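Petchrat 6 Adds Rim Grasp Planning for Reflective Cookware

Novesley has released version 6 of Petchrat, its grasp planning and control package for two-finger grippers. The release adds a planner for thin-rimmed metal vessels, a class of object that depth sensors often report with holes or false surfaces.

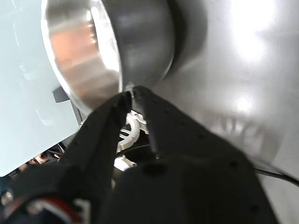

TROSSIDE, August 5, 2026 — Petchrat 6 fits a rim curve to the edge of a pot or pan and plans the finger approach from that curve. Missing depth inside the vessel no longer causes a grasp to be rejected. With a steel pot held at a steep tilt, the bright band of the rim gives the fitter its strongest cue, even where the metal behind it is also reflective.

The controller now checks the grasp pose every 30 milliseconds and corrects for rotation of the vessel about the fingertips. Wrist cable clearance is handled as a planning constraint and can be set per arm.

Novesley tested the planner on 1,696 recorded grasps. The recordings and a replay tool, Livovov, are included with the release. Livovov steps through a grasp and shows the fitted rim, the planned path and the finger commands on one timeline.

Configuration files from version 5 load without changes. Support for lids and side handles is planned for November.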